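Festdale talk, notes. Wednesday, December 26, 2018. Keep it short, they want lunch

## Open
- who we are: Rolix planning group, me + Itsuki
- one line only: planner says "reachable", controller disagrees. why?
- don't do the history of Tarar. skip skip skip

## Wrist view in sim
- 1,233 episodes, all rendered, no real arm yet
- fingers open, bare gray floor, wood up in the corner. policy has to head for it from that little bit
- plain floor = almost no texture for the pose estimate. say this slowly
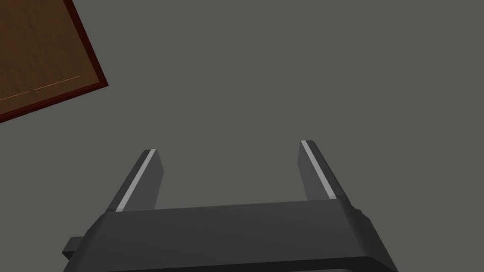
Karim Morsy asked at the dry run why we don't just hand the policy the true pose, sim has it for free. He'd train with it, then hide it one bit at a time, and he thinks we would save a week.

- my answer: tried it in October. policy leaned on the pose and fell apart once we took it away
- Itsuki's version (hide it from step one) slower but held up. show the curve here, NOT the table

## Approach phase
- planner runs at 2 Hz, controller much faster, the gap between is where it drifts
- old code: replan threw away the warm start every time. yes really
- fix was 49 lines, mostly deleting stuff
- black handles down at the left, next to the gripper housing. wrist view loses parts of them behind our own hardware, so the planner keeps the last good estimate insted of dropping the target

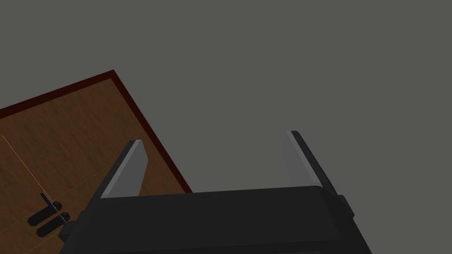 ## Tooling
- Wondmont = our replay viewer. scrub, pause, dump state
- every failed run gets a seed + config hash. if it isnt replayable it goes in the bin
- capped at 2,000 steps per episode, somebody will ask
- live demo only if wifi ok, otherwise skip to questions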